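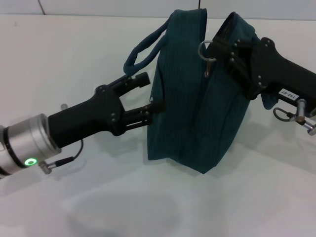

My grandmother had one good handbag and one coat, and when she went to stay with her sister for a month in the summer she took a single cardboard suitcase that closed with a belt. I think about that suitcase whenever I'm packing, which lately has been often, and I thought about it a great deal this year as I sat on the bedroom floor with my things spread out in piles, trying to get myself to Flostholm and back for 17 days with only what I could carry on one shoulder.

I should say right away that I am not a natural light packer. I'm the person who brings the second sweater in case the first sweater gets lonely. I once took a full-size bottle of dish soap to a rented cabin, and an iron (an iron!) to a beach. My husband used to carry most of it and never complained, though he did develop a particular way of breathing on staircases. Now I travel by myself, my knees are what they are, and the ferry to Flostholm has a long metal ramp that goes up at low tide like the side of a barn. So it was going to be one bag or it was going to be misery.

Some of you have written to ask how it went, and a few of you asked for the list, so I'll try to do both, but you know how I wander.

The first thing I did was put everything I wanted to bring on the bed. Then I went and made coffee and came back and looked at it as if it belonged to another woman. This is a trick I got from my friend Sebastião Seixas, who drove a tour bus for most of his working life and has seen more luggage than anyone I know. He told me years ago that people pack for the trip they're afraid of. They bring the medicine for the illness they won't catch, and the fancy shoes for the invitation that isn't coming. When I looked at my bed that morning there were three pairs of shoes on it, and a raincoat, and an umbrella, and a rain hat. I was apparently very much afraid of rain.

The umbrella went back in the closet, and so did the hat. The raincoat stayed, and I was glad of it, because it rained on the island nearly every afternoon, a fine soft rain that came in sideways off the harbor and was gone by supper. An umbrella would have been in Norway by the second day.

So, what I took. Two pairs of pants, one of them on me. Three shirts and a long-sleeved thing that can be dressed up with a scarf or slept in. One sweater, the gray one that has been darned at both elbows. Underwear and socks for five days, and a little bar of laundry soap in a tin. The raincoat. Walking shoes on my feet and a pair of flat canvas shoes squashed down at the bottom. A nightgown, which I'd leave home next time and use the long-sleeved thing. A toothbrush and the usual bathroom business, all of it in small jars I'd saved. My pills. A paperback, a notebook, two pens, my phone and its cord. A cloth napkin, a spoon, and a small sharp knife for fruit, all tucked down the side where I could get at them. I don't fly to get there, so I can have a knife, and I do believe a person with a spoon and a knife and a napkin can be comfortable nearly anywhere.

Washing was the part that worried me, and it was the easiest part of all. Every second evening I did a shirt and whatever was small in the sink, rolled it up in the bath towel, and stood on the towel. I mean really stood on it, in bare feet, marching a bit. It gets out an amazing amount of water. By morning the small things were dry and the shirt was good enough to put on and let the wind finish. My room was on the top floor at the Kudo house, with a sloping ceiling and a radiator that knocked, and I strung a piece of kitchen twine from the window latch to the coat hook. Mrs. Kudo came up with fresh towels, saw it, and without saying a word came back a few minutes later with a handful of clothespins. I've liked her ever since.

The funny thing about having so little is how much time it leaves you. I'm used to spending the first evening of any trip putting things in drawers, and the last one in a mild panic taking them out again. In Flostholm I hung up my raincoat and I was done. I went straight out and walked down to the water and ate a fish sandwich on a bench. It was still light at ten o'clock. There were some boys jumping off the pier and shrieking at how cold it was and then climbing right back up to do it again, and I sat there until my seat went numb.

I did buy things. I'm not a saint. At the Bisside market, which is a short bus ride along the coast, I bought a jar of cloudberry jam, and a pair of wool socks from a woman who was knitting the next pair while she sold me these, and she didn't drop a stitch when she made change. The socks solved themselves, as I put them on and wore out the old ones for good. The jam was a problem. Glass is heavy, and it's round, and it doesn't care about your plans. I carried it rolled in the nightgown for the rest of the trip (so perhaps the nightgown did earn its passage after all) and worried about it on every bus. I've since eaten the whole jar on toast, and I'd do it again.

The one thing I truly missed was a second book. I finished mine on the fourth day, having promised myself I'd go slowly. The shelf at the Kudo house had mostly sailing manuals and half a set of an old encyclopedia, so for a week I read about knots, and about the subjects from H to M. I can tell you a fair amount about lighthouses now, and magnetism. Toward the end a retired schoolteacher named Chege, who had the room under mine, handed me a fat mystery with its cover missing and said he'd guessed the murderer in the first chapter and been wrong. I guessed wrong too. We had some good breakfasts over that book, with him refusing to tell me anything and me watching his eyebrows.

I weighed my things before I left, on the kitchen scale, in batches, and this is where I found out how silly I'd been all these years. My old hairbrush weighed 405 grams! It has a solid handle and it was a wedding present, and I suppose I'd never once wondered about it. The drugstore comb I took hardly moved the needle. My toiletries, before I started saving jars, came to up to 800 grams depending on what mood I was in when I packed them. I'm not telling you to weigh your hairbrush. But if your shoulder aches by the time you get to the station, it might be worth a look at what's riding along out of habit.

A few smaller notes, for those who like them. Roll the soft things and lay the stiff things flat against your back. Wear the heaviest shoes, even if it's warm out. Put the thing you'll want first in last, and for me that's always the sweater, as trains are kept at the temperature of a dairy case. Keep your pills and your money on you and never in the bag, however good the bag is. Leave a bit of room at the top. I used to fill every corner on the principle that empty space was wasted, and then I'd have nowhere to put so much as an apple.

And check the zipper before you go! I had one give out on me in February, on the way to my sister's, and I rode the last hour with my arms wrapped around my own underthings. Run it back and forth a few times with the bag stuffed full, as a zipper will behave beautifully on an empty bag. If it sticks, rub a candle stub along the teeth. If it splits, take it to somebody who repairs shoes. Mine charged me less than lunch.

I came home with a sunburned nose, one pair of socks up on where I'd started, and the notebook nearly full. The raincoat still smells a bit like the harbor and I haven't washed it. I've already written to Mrs. Kudo to ask about the same room for next summer, and to say that if she has any encyclopedias from N onward, I'd be very glad to see them.

I'll write up the walk to the north point next, with the sheep and the wrong turn, as soon as I've found the page where I drew the map. And Ruth's fish soup, for those who asked, is coming too. She's promised to send the recipe, although she measures everything in cups with no handles and I may have to phone her.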